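Trarkholm Reflective Dog Vest

If your dog gets most of its exercise before breakfast or after supper, you are going to love this one! The Trarkholm is a light mesh vest with wide reflective panels along both sides and across the chest, and it goes on over whatever harness you already use. Two buckles, one strap under the belly, and you're out the door.

Lutfa Seneviratne drew the first pattern for her own greyhound, who hated anything pulled over his head - so this vest opens flat and wraps around from underneath. It's still cut that way in all sizes, and deep-chested dogs do really well in it.

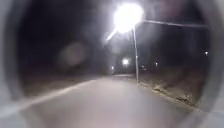
Will it fit over a winter coat?
Go up one size and it will, as long as the coat isn't a thick quilted one. The belly strap has plenty of slack to let out, and the leash opening lines up with the slot on most coats.

The mesh is the same Abeysekara knit we use in our running gear, and it's wonderful stuff. Mud brushes off once it dries, burrs don't grab it much, and it packs down small enough for a jacket pocket (we've tried!). Wash it cold, close the buckles first, and hang it up to dry. Please don't iron the panels.

Sizes: XS to XL, for chests from 16 to 52 inches
Weight: 89 grams in medium
Colors: Metavcombe orange, lime, Holham blue
Buckles: side release, replaceable

Measure around the widest part of the chest, right behind the front legs, with your dog standing. Between sizes? Take the larger one. The blue in XL is back in stock in February.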